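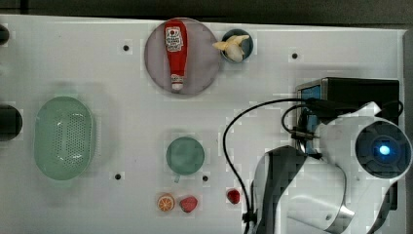 Mauve plate, green colander, teal cup, navy bowl – kitchen box, toy library

Date: September 11, 2026
To: Platness Toy Library list
Subject: Re: kitchen box – what's in it now??

Quick one, on my way out. Answers under yours.

> Hi all, we've got the kitchen box booked for the under fives and the
> card on the lid still says 23 pieces. Is that right? Last time we had
> it in February there was no colander and the cups were all over the
> place. Also do we need to bring our own plates.

Card is out of date, ignore it. I'll do a new one when Trevaskis send the sticky labels. Colander is in, the big oval mint one. Plates no, don't bring any, the big round mauve one is in there and it's plenty for serving up. Teal cup with the handle is in as well. The little navy bowl is the one the banana goes in, they love that banana, please check it comes back.

> And is the ketchup still in there? Ours go mad for it.

Yes, red bottle, white cap. It's nearly as long as the plate so it goes in the box FIRST, lying flat, then the colander upside down over it. Otherwise the lid wont shut. Small foods in the drawstring bag pls, not rattling about in the bottom.

> Would there be money for a second set?

Maybe. We've 177 pounds left in the toys pot. Bilto do a bigger kitchen set but I've not had a price back from them. Timetti one was too small I thought, cups like thimbles. Will ask again.

Washing – warm water and a drop of washing up liquid, dry everything with a tea towel before it goes back. Colander holes need a proper shake, water sits in them and then the bag gets damp.

Box is on the lower shelf by the door. Sign the sheet when you take it and agian when it's back.

Must dash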